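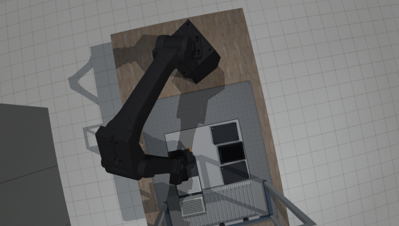

The practice bench at Davaso, with the arm reaching over the deck and the multi-well plate in the middle position. Rendering from the simulator.

The first thing you are asked to do at Davaso is sit down, and the second is to take off your watch. The teaching station is an office chair, a monitor and a small jointed handle on a post that moves more or less the way your own wrist does. Squeeze it, and on the screen a black arm closes its gripper. Let go, and it opens. I had been in the building for 17 minutes, most of them spent on coffee, and I was already in charge of a laboratory robot - or of the simulated one, which was probably wise of them.

Davaso has its offices on the second floor of an old seed warehouse in Sudmont, and the people there spend their days showing robots how to do the dull parts of lab work. The usual way to do this has been to write it all down: go to this point, drop this far, close this much, go to that point. It works very well until someone nudges the tray. What Davaso does is closer to the way you would teach a new colleague. A person does the job by hand, through the handle, over and over, and the software studies the recordings until it can make a fair attempt on its own.

The bench on the screen is a plain affair, a wooden tabletop with a perforated metal plate laid over part of it, and on that plate a light gray deck where the labware goes. There is a rack with a row of narrow slots down at the near end, and what I took for a box of pipette tips at one side of it. My task was to bring the gripper down over a small white piece near the corner of the deck, pick it up and set it on one of the dark plates. A child could do it with her fingers. I needed nine tries, and on the fourth I pushed the thing clean off the deck and had to ask for a reset.

What surprised me was how much of it comes down to shadows. With only a flat screen to go by, you lose any feeling for height, and I found myself watching the gripper's shadow slide over the deck and waiting for the two to meet. The experienced teachers (they are called teachers here, and they like it) told me everyone works this out in the first afternoon. They also told me to slow down, and then, a few minutes later and very kindly, to slow down some more.

A simple move like mine takes 400 good demonstrations before anybody bothers to train on it. The harder ones, where a plate has to be seated squarely among its neighbors, take over 4000, and those are shared out among the whole room in shifts of an hour. One teacher knits between sessions to keep her hands loose. Another has done so many that he says he reaches for the salt at home in a straight line, pauses above it, and comes down.

The recordings are saved under the name Aravena, after the street where the company started, and the first real bench to use them is being set up at Pultard, a water testing lab across the river. That one should be running in October. The staff there have asked for a handle of their own, so that they can correct the arm when it picks up a bad habit.

My own nine tries were kept, I was told, though only the last two were marked as usable. I have asked to come back and do a few more.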